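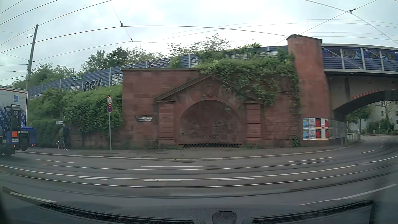
Road testing: the new edition of our driving rules

The second edition of the rules for test drives on public roads is valid from 27 Nov 2020. It replaces the paper from April, which many of you know as "the yellow pages" and which had become difficult to read after so many handwritten corrections. The new text is on the shared drive, in the folder of the Isbridge project, and a printed copy lies in each car. Please remove the old copies from the door pockets.

I was asked to write for the newsletter what has changed and to give some reasons. I will not repeat every paragraph. The people who drive must read the full document anyway and sign the last page before their next shift.

How we came to the changes

Between April and the end of the summer the drivers and the second persons in the car wrote 281 notes. I have read all of them, some of them two times. A few were about broken seat heating, and these I have passed on. The greater part was about moments when the written rule did not say clearly what to do, or when it said something that a reasonable driver would not do. Trindwood, who make our outside safety review, read the same notes and gave us their own list. Our two lists agreed on most points. Where they did not agree we had a long discussion, and in the text you will find the result without the discussion.

Who is driving

In the first edition we used the words "operator", "safety driver", "supervisor" and "user" for the same person. Now there is only the word "driver". The driver sits behind the wheel, holds the responsibility for the car and watches the road, whether the automatic function is on or off. The other person is the "co-driver", who looks after the laptop and the recording and writes the notes. The driver does not read the screen of the laptop. The co-driver does not ask the driver to read it, also not at a red light.

If there is no co-driver, the automatic function stays off. Recording without co-driver is allowed on routes of class A, provided that it was started before departure and that it needs no attention on the way.

Route classes

We keep the three classes A, B and C, but a route is now divided into sections and every section gets its own class. Before, a route of ten kilometres had one letter, and this letter was naturally the letter of its easiest part, as it was the longest.

A section belongs to class C when it has two or more of the following: tram rails in the roadway, a bend in which the driver cannot see the whole lane, an underpass or a low bridge, a change of surface or light, or a pavement directly beside the lane without any barrier. In a C section the driver has both hands on the wheel and the foot ready at the brake. The automatic function may be on only if the section has been driven by hand at least 5 times on different days, and if the co-driver has said the name of the section aloud before the car enters it. Some of you find this saying aloud a little childish. I found it too, until I tried it for a week.

The bend at the sandstone wall is a good example of a section that was in the wrong class. It had a B in April. The rails follow the curve together with the white line, the sign says 30, the pavement is at the foot of the wall, and next to the wall is the opening under the bridge with its red and white stripes. By our new list it is clearly C. The drivers had treated it like this for a long time, which is to their credit, but the next new colleague would have believed the letter on the paper.

Speed

The limit on the sign is the highest speed. It was always so, but the April text had one sentence about "flowing with the traffic" which could be understood in another way, and this sentence is deleted. If the cars behind are impatient, let them be impatient, or switch the function off and find a place to let them pass. In C sections the function is set to no more than the posted limit, and the driver may choose lower without writing a note about it.

A limit which the car has read from a sign is only an information for us. The valid value comes from the route file, checked by a person. When the two do not agree, the lower one counts, and the co-driver writes a note with the time, so that we can look at whether the sign was changed or the reading was wrong. Temporary signs have priority over the route file in every case.

Distance behind lorries and unusual loads

This chapter is new. Several notes describe vehicles which carry something at the back: ladders, cranes, boats, and truck-mounted forklifts hanging behind the lorry with the wheels in the air. The problem is easy to explain. The end of such a vehicle is not in the same place at every height. A sensor that looks low can measure the distance to the lorry, where a driver sees at once that the forklift begins much nearer. Also the number plate and the lights can be in a position which the software does not expect.

The rule is: behind any vehicle with a load or a machine at the rear, the driver takes over and keeps the distance by hand, measured by eye to the nearest part. The function may be switched on again when another ordinary vehicle is between us, or when the lorry has left our lane. Do not test "what the car would do". If we want to know this, we will do it on the closed ground, with a frame built for it. Pitkänen from the workshop has already made the drawing of such a frame and is waiting for the steel.

People and animals beside the road

The April text said that the driver reduces speed "if a pedestrian shows intention to cross". Trindwood asked us, with good reason, how we measure intention. The new text does not use this word. The driver reduces speed when a person is standing or walking at the kerb and the car must pass close, when a child or a dog is with them, or when a part of the person is hidden by a hedge, a post or a parked vehicle. The question whether they want to cross does not come into it.

For the notes, please write what you saw and leave out what you suppose. "Two people on the pavement with dog, one partly behind hedge" is a good note. "Careless dog owner" is not useful for us and can be unpleasant if somebody else reads it one day.

Taking over

Taking over is never a mistake. It is written now in the first chapter, in a sentence of its own, and I ask the team leaders to repeat it. We stopped publishing the number of takeovers for each driver, a table which I introduced myself in April and which was a bad idea. Drivers started to wait a little longer before they took the wheel. It is human to do so when your name is in a table. From now on we count takeovers by section only, and the name is not stored with the count.

After a takeover in a C section the function stays off until the end of this section. After two takeovers in one section on the same shift, it stays off there for the whole day.

Recording, and what we keep

The camera records public places, with faces, number plates and names on vehicles. The rules from our data protection colleague are now a part of the driving rules and no longer a separate paper which few had opened. In short: recordings stay on the disk in the car until the co-driver hands the disk over in person, no one makes copies on a private device, and no picture is sent by messenger, also not a funny one. Faces and plates are made unreadable before the material leaves our building. The longest time for unprocessed recordings is 10 working days.

Before each drive the windscreen is cleaned outside and inside, and the co-driver looks at the live picture once. A part of the dashboard in the lower edge is accepted, but it must be marked in the mask file, so that the software does not treat the plastic as road.

Training

Every driver and co-driver goes through the new edition with a team leader, which needs half a morning, and then drives the Warkito loop once by hand, with the sections named aloud. The loop is short, but it has four C sections, and one of them begins about 500 metres after the gate, so please be awake. New colleagues do it three times before they touch the function.

Still open

Two questions could not be answered in this edition. The first is rain on tram rails, where we have too few notes to write a rule that I would defend. Until then, in rain, the function is off wherever there are rails. The second is how long a driver can work with full attention in C sections without a pause. We wrote forty-five minutes, but this is only our best judgement, and if you feel it is too long, stop earlier and tell me.

Corrections of my English are also welcome. Please send them together with the section number.

Marcelino Figueiredo
Road testing, Isbridge project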